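Keeping Your Camera Bits in Order at Home

My dining room has not been used for dining in a very long time. It's where I sort out camera gear, other people's as often as mine, and over the years I've picked up some habits that save me grief. I'm passing them along in no special order, so pour yourself a coffee and skip what you don't need.

Start with the camera bag, and start by turning it upside down over an old white pillowcase. You'll be amazed what falls out (I once got half a granola bar and a house key I had already paid to replace). Vacuum the empty bag with the narrow nozzle, getting right down into the seams, and leave it open by a window for an afternoon before anything goes back in. Grit in the bottom of a bag finds its way onto glass sooner or later, and then you're in for the kind of cleaning that makes you hold your breath.

For lenses, go in this order: blower, soft brush, cloth. Please don't skip to the cloth! Most of the fine scratches I see come from somebody rubbing dust around with a shirttail. Microfiber cloths can go in the wash with a little plain detergent, but leave out the fabric softener, which leaves a film that you will then carefully polish onto everything you own. I keep mine in a jam jar with the lid on.

Batteries used to drive me up the wall. Evelien Dekker, my neighbor across the hall, taught me to put a rubber band around the charged ones and take it off when the battery goes into the camera. No band means it needs charging. I had tried stickers, colored dots and a little notebook before that, and the rubber bands beat the lot. If you're putting a camera away for the winter, take the battery out and store it partly charged in a cool drawer. I do mine in February, when it's too gray here to photograph much of anything.

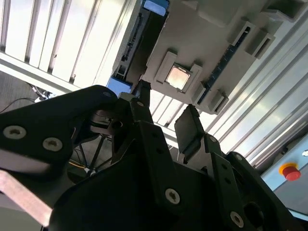

Memory cards want a home of their own too. A pill organizer with the days on the lid is just the right size for the small ones, and it costs next to nothing. Full cards go in face down, empty ones face up. Copy the pictures off before you do anything else, look at a few of them on the computer to be sure they open, and then format the card in the camera itself. I have a folder from one trip with 1862 pictures in it, and I was very glad of the second copy when the first drive gave out.

Tripods get neglected, poor things. If yours has been to the beach, pull the legs out all the way, rinse them in fresh water and let them dry fully extended before you close them up. A sticky leg lock usually wants cleaning more than it wants oil. Check the screws while you're at it, with a driver that really fits, and stop when they're snug. I tip any loose ones into a muffin tin, one cup for each part, working from left to right.

Those silica gel packets that come in shoe boxes are worth saving. Five in a lidded plastic tub will look after a camera and a couple of lenses nicely, though you do need to swap them out now and then. I write the month on each one with a laundry marker.

Old straps, by the way, make very good ties for garden hoses.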